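De : Johanna Bachmann
À : liste Lesenik – entretien et petits travaux
Date : 16 novembre
Objet : Re: Câbles dans la salle Gruveck

Rajan a écrit :
> Bonjour à tous,
> Je voudrais commander des attaches pour les câbles de la salle.
> Est-ce que 80 suffisent, ou je prends le sachet de 400 ?
> Et qui sait ce qu'on a le droit de fixer au mur ?

Bonjour Rajan, bonjour à tous,

Merci pour ton message. À mon avis le sachet de 80 suffit. En septembre j'ai utilisé 28 attaches pour toute la salle Landthorpe, et elle est plus grande.

Je commencerais par la table beige, du côté du mur gris foncé. Le câble blanc y descend d'en haut et son bout est en paquet sur la table. Je propose de le défaire à la main, sans tirer, et de l'enrouler en boucles larges – il est fin, je n'aimerais pas le plier trop.

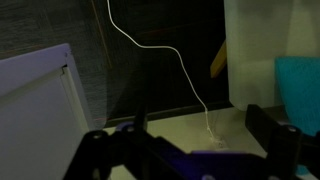

Le câble blanc au-dessus de la table.

Pour le mur, je demande une seule chose : rien sur le panneau blanc marqué « FIRE DEPT », ni attache, ni crochet, ni ruban adhésif. Il y a aussi une petite poignée foncée près du bord gauche, et je préfère qu'aucun câble ne puisse s'y accrocher.
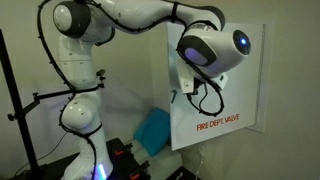
Si on doit quand même fixer quelque chose sur le mur beige, je voudrais d'abord poser la question au propriétaire. Je peux lui écrire cette semaine, mais il répond lentement, donc ne percez pas avant.

Pour la commande, prends des attaches que l'on peut rouvrir, s'il te plaît. Les autres, il faut les couper chaque fois, et une fois j'ai coupé le câble avec.

Bien cordialement,
Johanna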